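Imprimir | Enviar por correo electrónico
Última actualización: diciembre

LISTA DE COMPROBACIÓN DE UTENSILIOS Y SUPERFICIES
Residencia Sarmiento, cocina de planta
Revisa: Remedios Pacheco. Visto bueno: Florencio Salcedo.

1. Palillos de madera en uso. Sin astillas, grietas ni manchas oscuras. CONFORME.
Comentario: se retiran 5 por desgaste en la punta. Reponer del almacén.

2. Palillos con envoltorio. Plástico íntegro hasta el momento de servir. CONFORME.

3. Textiles bajo los utensilios. Superficie lisa y lavable. NO CONFORME.
Comentario: el escurridor verde de palillos se encuentra sobre una manta rosa de pelo, con dibujos. Deberá sustituirse por bandeja rígida. 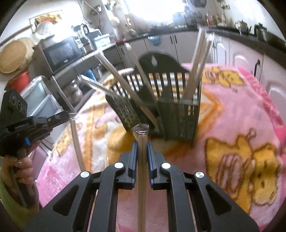
ESCURRIDORES Y SECADO

4. Paredes con aberturas libres de restos. CONFORME.

5. Carga de los compartimentos. CON OBSERVACIONES.
Comentario: en el lado izquierdo los palillos sobresalen muy inclinados, uno de ellos casi en horizontal. Se recomienda recipiente más alto o menor longitud de utensilio.

6. Lavado semanal del escurridor a 55 °C. CONFORME según registro de cocina.

7. Distancia mínima de 40 cm a la placa de cocción. PENDIENTE de medición.

Las no conformidades se comunicarán por escrito a Domnica Ursu, responsable de cocina, antes de la próxima revisión. El punto 3 no admite prórroga.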